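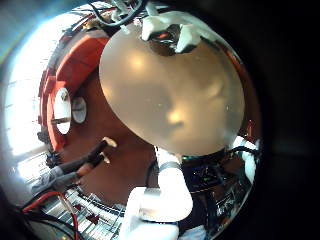

Fewer beeps was the first thing Kamonchanok Rungrueang asked for when Jalel sent its new compact wheel loader out to dealers this spring, and she says she got most of them removed. The backup alarm stays. The chime that announced the wiper fluid was fine does not.

The loader, sold as the Fudora 41, replaces a model that had been in the Jalel catalog long enough to have its own decals reissued twice. Operating weight is 2112 kilograms, a little more than the old machine, which the company puts down to a thicker rear frame and a seat that finally reclines. The coupler takes existing buckets and forks, so owners can keep the attachments rusting behind the shop.

Service points have moved to the left side, all of them, including the fuel filter that used to require a small child or a long arm. The first oil change is due at 50 hours.

Indau will handle parts from its Amaral warehouse, where 8 loaders are parked for demonstrations through June. Dealers may book one for a morning. The brochure runs longer than the operator's manual and has a good deal more sunset in it. Orders are open now, with deliveries expected in September, a month Jalel has also named for its last three launches.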